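Desenho de Produto e Montagem Doméstica
Apontamentos da aula 6: a peça que se enrosca
Docente: Madalena Mota

Leitura prévia: o capítulo da Adoración Bermúdez sobre folhetos de instruções (está na pasta partilhada, quem disser que não o encontra não procurou).

Assunto de hoje: objetos que chegam a casa desmontados e que o comprador acaba de fabricar, de graça, no chão da sala. Base, cubo central, poste. Três nomes para coisas que no folheto se chamam A, B e, por razões que o departamento gráfico levou consigo, F2.

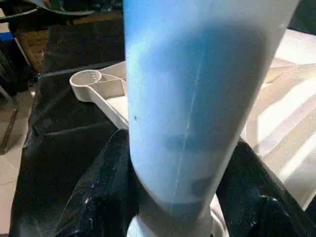
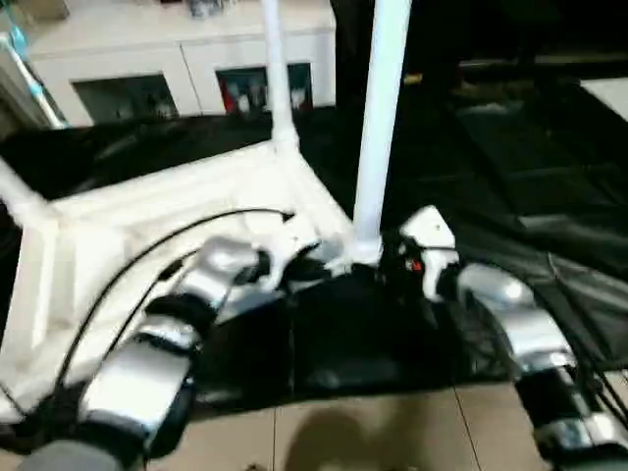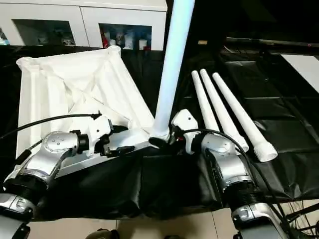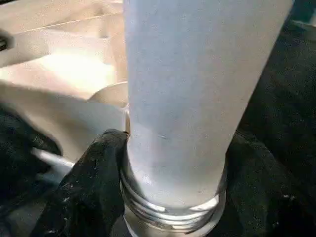 Estrutura branca com poste, sobre pano preto.

1. Vocabulário mínimo

Base: o que toca no chão. Pode ter nervuras, montantes, travessas em diagonal. As nervuras dão rigidez com pouco material. Servem também para guardar pó, função que nenhum catálogo anuncia.

Cubo (ou núcleo): o ponto onde tudo converge. Se o cubo falha, falha o resto, e o cliente culpa o poste, que é o que se vê.

Poste: a peça alta. É por ela que o comprador pega no conjunto quando o quer mudar de sítio, por muito que o folheto peça o contrário.

Colar: troço curto, canelado ou roscado, na ponta de uma peça. Não confundir com anilha. Na frequência do ano passado houve quem confundisse.

2. Rosca, encaixe, parafuso

A rosca é lenta, mas perdoa: se ficou torta, desenrosca-se e recomeça-se. O encaixe de pressão é rápido e definitivo, sobretudo quando está errado. O parafuso exige ferramenta, e a ferramenta incluída na caixa costuma ser uma chave sextavada de má vontade.

Rosca metálica em corpo de plástico: boa solução quando a peça vai ser montada e desmontada muitas vezes. O metal aguenta o uso. O problema passa para a união entre o metal e o plástico, onde pode aparecer folga. Perguntar sempre ao fornecedor como é feita essa união e desconfiar de respostas com a palavra "robusta".

Rosca plástica contra rosca plástica: barata, leve, aceitável para esforços pequenos. Atenção ao enroscar torto. Quem sente resistência na primeira volta deve recuar; quem sente resistência na primeira volta, na prática, aperta com mais força.

Truque antigo: rodar primeiro ao contrário até sentir o pequeno salto do fio, e só depois apertar. O Jianhua Lu demonstrou isto na aula de terça-feira com o candeeiro Porkitz e conseguiu à primeira, para irritação geral.

3. Ordem de montagem

Regra geral: de baixo para cima, do pesado para o leve. Primeiro a base bem assente, depois o poste, depois tudo o que pende do poste.

O caso Luo, que vimos em fevereiro, fazia o inverso. O folheto mandava compor o poste inteiro, deitado, e só no passo 20 se falava na base. Quem vive num apartamento com teto normal descobria nesse momento a geometria do candeeiro de teto.

Aperto final: só no fim. Deixar as uniões meio soltas enquanto a estrutura não está alinhada. Uma base apertada fora de esquadria fica fora de esquadria com grande convicção.

4. A superfície de trabalho

Pano escuro por baixo de peças claras: vê-se onde cada uma está e evita-se riscar o chão. Defeito do pano: apanha cotão e passa-o às peças. Defeito maior: faz dobras, e as peças pequenas gostam de dobras.

Pousar as peças semelhantes lado a lado, com as pontas viradas para o mesmo lado, antes de pegar em qualquer delas. Parece mania e poupa a discussão conjugal do passo seguinte. Comparar as extremidades, que é onde as varetas quase iguais deixam de o ser.

Peças brancas mostram tudo: riscos, manchas, dedadas. O departamento comercial gosta de branco. O departamento de reclamações tem outra opinião.

5. Estudo de caso: Clirnum contra Clinard

Dois suportes de chão com a mesma altura e o mesmo preço. O Clirnum tem 2 tipos de união; o Clinard tem um para cada estado de espírito do projetista. A Shiyu Fu juntou, para o trabalho dela, 446 comentários de compradores dos dois modelos. A queixa mais frequente no Clinard é "sobrou uma peça". A segunda é "faltou uma peça". Discutir se são a mesma peça.

Ver também a folha de custos da Elba Zúñiga: acrescentar o colar metálico ao Clirnum obrigou a uma encomenda mínima de 1332 unidades. Calculem o efeito no preço final antes de proporem metal em tudo, como fez metade da turma no exercício anterior.

6. Para a próxima aula

Trazer de casa um objeto com pelo menos uma união roscada. Desmontado. Com o folheto, se sobreviveu.

Reescrever um passo desse folheto em duas frases e um desenho. Sem a expressão "basta encaixar".

Dar o passo reescrito a um colega de outro grupo e vê-lo trabalhar em silêncio. Silêncio do autor, entenda-se; o colega pode dizer o que quiser. Apontar onde ele hesita, onde volta atrás e onde pega na peça errada.

Entrega em papel. Os grupos que entregaram a última em guardanapo sabem quem são.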